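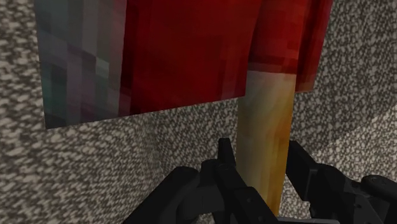
Figure 7.1 A tool with a long yellow-tan handle and a red and gray head.

Chapter 7
Levers and Handles

A lever is a stiff bar that turns about a fixed point called the fulcrum. The force you apply is the effort, and the force you work against is the load. Many hand tools are levers, and the length of the handle has a large effect on how they perform.

Suppose a worker at the Prutwood sawmill uses a steel bar to lift one end of a log. The log pushes down on the bar with a force of 30 pounds, 7 inches from the fulcrum. The worker pushes at a point 15 inches from the fulcrum, on the other side. The effort needed is 30 times 7 divided by 15, or 14 pounds.

In this chapter you will learn to find the fulcrum of a simple tool, calculate torque, and compare the three classes of lever. Section 7.4 returns to the footbridge at Porkside, first discussed in Chapter 3. You will need the table of units on page 59.

Before you begin
Review the definition of force. Then list two tools you have used at home and mark where your hand goes on each one.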